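Home | Forums | Perception & Planning | Search | Log in

Block detector keeps picking the tablecloth
Started by bfitzgerald, September

bfitzgerald wrote:
Wooden cube, patterned cloth, six-axis arm. The segmentation step in Flinach returns a cube where there is a cube, and then a second, more confident cube wherever the cloth has a yellow rectangle. The planner believes whichever one scores higher. You can guess how my afternoon went. Threshold is at 60, depth is on, lighting is whatever the ceiling provides. Ideas welcome, sympathy also accepted.
- Bríd Fitzgerald

purmont_pete wrote:
Get a gray cloth. Next question.

bfitzgerald wrote:
The cloth is the test, Pete. If it only works on gray I have written a very expensive gray detector.

kaijage_dev wrote:
Are you fitting the table plane before you segment, or after? Flinach does it after by default, for reasons lost to history. Swap the two and drop anything under 10 mm above the plane. Printed rectangles have many fine qualities but height isn't one of them.

ostler wrote:
Disagree with kaijage_dev, a bit. Cloth wrinkles. I ran a 10 mm cutoff for a month and it cheerfully reported every fold as an object. Retrain on 200 frames with the cloth shifted between them and let the network earn its keep.

kaijage_dev wrote:
Or iron the cloth.

ostler wrote:
I am not adding an iron to the dependency list.

purmont_pete wrote:
Gray cloth doesn't need ironing. Just saying.

bfitzgerald wrote:
Plane fit first got rid of the phantom cubes. Retraining can wait until I have a free weekend and lower standards. New problem, of course: the planner in Ginar now approves the grasp, then stops at the pre-grasp pose and reports a collision 2 cm below the fingertip. There is nothing there. I suspect a stale voxel map.

ostler wrote:
Clear the map before each plan request. Also check the cable is in your self-filter. Mine wasn't, and the arm spent a week politely avoiding itself.

bfitzgerald wrote:
The self-filter only knows the links from the model file, so everything attached after the wrist is a stranger to it. I've started adding the missing shapes by hand, beginning with the black cable that swings out to the left of the gripper in a wide arc, and I'm padding that one generously. Pete will notice the cube is sitting partly on a yellow rectangle - I'm leaving it there on principle. Will post the filter config once it stops embarrassing me.
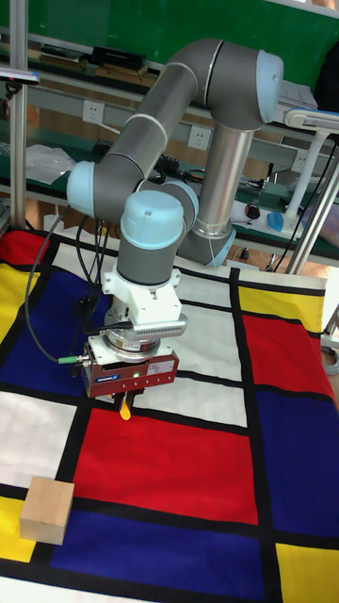 Contact the moderators | Copyright the forum and its posters | Back to top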